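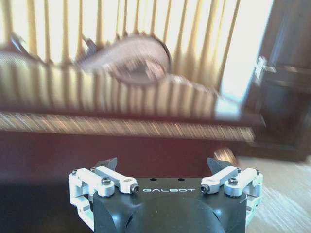 Caderno da oficina, 30 de janeiro de 2025

Massa mãe, lote Paisan. Alimentei de manhã com a farinha nova da Mustside e ela respondeu com o entusiasmo de um funcionário público em véspera de feriado. Subiu pouco, cheira a iogurte esquecido. A Thitima jura que é a água. A Thitima sempre jura que é a água.

Hidratação a 86%, teimosia minha. O Rodrigo pediu 75 e tinha razão, mas isso fica só neste caderno. A massa grudou na bancada, na espátula e na manga do Rodrigo, que levou a coisa para o lado pessoal.

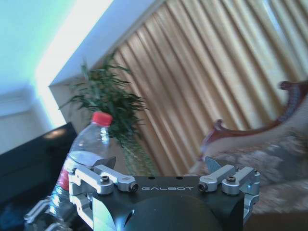 Garrafa à esquerda, foto um pouco tremida.

Fermentação longa: oito horas no frio, mais de três fora. Dobras de meia em meia hora, menos a que esqueci porque a Meriem ligou para discutir o nome do pão. Ela quer Tondosura. Parece remédio para gato.

Assei dois. O primeiro abriu de lado, longe do corte, como de costume. O segundo ficou decente: casca escura, miolo irregular, um azedo que demora a chegar. O Sakda comeu metade e declarou que precisava de mais testes.
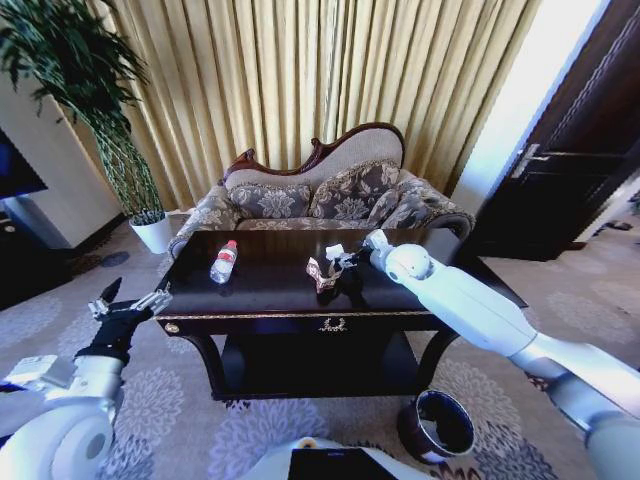 Foto: Teresa Ó Riain / Pleda

Para a próxima:
- voltar à farinha de novembro, se ainda houver saco fechado
- baixar a água (sem avisar o Rodrigo)
- sal depois da primeira dobra
- tirar a etiqueta "NÃO MEXER" do pote, que só atrai gente

O pote reserva ficou na prateleira de baixo da geladeira, atrás da manteiga. Meriem alimenta amanhã cedo.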